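Tillell Sticky Trap Kit: Field Review
April | By the Grendero Growers' Bulletin scouting desk
Print this page | E-mail this page

Every spring somebody sells us a better way to catch flea beetles and cucumber beetles on a yellow card. The Tillell kit is this year's entry. It comes with 12 cards, a bundle of wire stakes, a lure packet and a folded chart that claims to turn your catch into a spray decision. We ran it last season at the Kurup plots, next to the plain cards we have bought for years, and I can't say I'm sold.

The cards themselves are fine. The glue is strong, maybe too strong, and it held up through two hard rains. Dust was another matter. Cards set along the farm lane were coated by the third day and stopped catching much of anything, same as the cheap ones. The package says to change them every 11 days. In a dry stretch on a dirt road I would not wait that long.

My real complaint is with the lure. The maker says it draws striped cucumber beetles from well outside the row, and perhaps it does, which is a strange thing to want at the edge of a melon block. Our lured cards caught more beetles than the bare cards, but plant counts in the same rows didn't follow. In one planting of Jeteo muskmelon the card nearest the gate was black with beetles while the seedlings behind it had hardly a chewed leaf. A grower going by the chart would have sprayed that block. We walked it, left it alone, and it sized up normally.

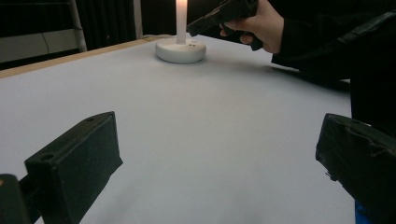
The chart deserves its own warning. It gives one threshold for all cucurbits, from cotyledon to full vine, and makes no allowance for bacterial wilt history or for treated seed. Muskmelons and cucumbers need a much lower trigger than watermelon does, and small plants need a lower one than big plants. Reading the cards is also slower than the chart lets on, with beetles overlapping and small flies mixed in everywhere. Do it indoors on a broad white tabletop like the one in the photo, where a dark beetle that drops off the card is easy to find. Out on the tailgate I lost several and had to guess.

The stakes are too light. They lean in any wind, and once the crop canopy closes the card sits down in the leaves and picks up trash. We switched to tomato stakes and binder clips by the middle of the season.

Would I buy it again? For squash bug, no, and the label shouldn't mention it. For a first alert on beetle arrival, plain cards did the same job for us at a lower price. If you already own the kit, use up the cards, skip the lure in muskmelons and keep checking plants at 5 spots per field, stems and leaf undersides included.

Questions or trap reports: use the contact form | Copyright Grendero Growers' Bulletin | Back to top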